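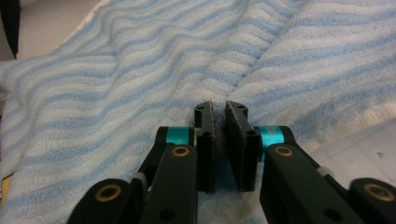 TOWEL FOLDING, A THREAD

1/ Posting my towel method in one place, as three of you asked for it after the linen closet posts in June. It covers striped terry towels, a table, and a shelf that is slightly too shallow for both.

2/ Start with terry itself. The loops grip each other. A crumpled terry towel does not slide open the way a sheet does when you pull one edge. It drags, bunches up, and you end up with a smaller crumple in a different place.

3/ So do not pull the edge. Find a corner, lift it clear of the pile, and work along the hem to the next corner. Two corners on the same short side are all you need. The rest can hang.

4/ Blue and white stripes are useful for this. On a plain towel a twist hides in the pile. On a striped one, the bands change direction wherever there is a fold, so you can read the fabric before you touch it.

5/ Where two sets of stripes meet at an angle, there is a ridge or a valley. Open that one first. Smaller ripples usually go flat by themselves once the big fold is out.

6/ Table, not bed. A mattress gives under your hands and the towel gives with it. I folded on a bed for years and every stack leaned. A pale tabletop also shows lint, so you know when to wipe it.
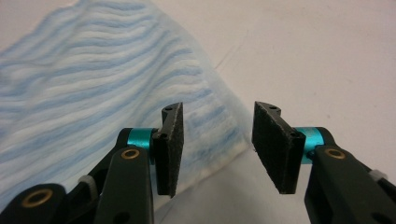 7/ and the height of the table matters more than its size. If you have to bend, you will start folding in midair to save your back, and midair folds come out crooked. Mine is a Flonwood table raised on blocks. Desk height was too low for me.

8/ Lay the towel down with the short side facing you. Smooth from the center outward with a flat forearm. Fingers leave dents in the loops. If you smooth from one end to the other you push the slack ahead of you and have to deal with it at the far hem.

9/ Check the stripes again. If they run parallel to the table edge, the towel is square. If they bow in the middle, the side hems have shrunk more than the body. Tug the hems lengthwise, a few inches at a time. Do not tug the middle.

10/ Some bowing is permanent. The older Drorari towels I own all have it. Fold those by the stripe and let the hem be wrong — the stripe is what shows on the shelf.

11/ Fold one. Long side to long side, in thirds. Measure the first one against the shelf, then use it as the template for the others. My closet shelf takes a 17 inch depth and I fold to fit that.

12/ Fold two. Short ends to the middle, leaving a gap the width of a finger. Without that gap the last fold has to stretch around a double layer and the stack springs open.

13/ Fold three. Close it like a book. Press once with the palm. Repeated pressing does nothing for terry, the loops come back.

14/ Someone will ask about rolling. Rolled towels take more shelf per towel and they unroll when you take one from the bottom row. They are fine in a basket. I don't have a basket.

15/ On weight: a 400 gsm towel folds in thirds without complaint. Anything much thicker, I go in half lengthwise and accept a wider stack. The heavy Jaretti ones never fit the shelf in thirds and I have stopped trying.
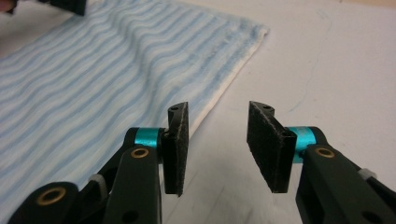 Striped towel laid flat on the white table, 2019-10-19.

16/ Clear the table first. I don't always, and there is usually something along the far edge that a corner of the towel catches on. Anything left out should be farther away than the towel is long.

17/ Fabric softener: I stopped. It coats the loops, the towel feels slick, and it absorbs less. It does make folding easier, I'll give it that. A shake by the short hem before the towel goes on the line does most of the same job.

18/ Storage order. Clean ones go in at the bottom, used ones come off the top. Otherwise the same two towels get washed every week and the rest go stale. Folded edge faces out, open edges to the back.

19/ Reply to the question about folding boards: I tried the Okonkwo one. It is good for shirts. It is too narrow for a bath towel, and terry sticks to the hinge side. A piece of cardboard cut to shelf depth does the job.

20/ Washcloths and hand towels go in quarters, no template. Fitted sheets are a separate thread and I have not written it yet. Current position on fitted sheets is that I put them straight back on the bed.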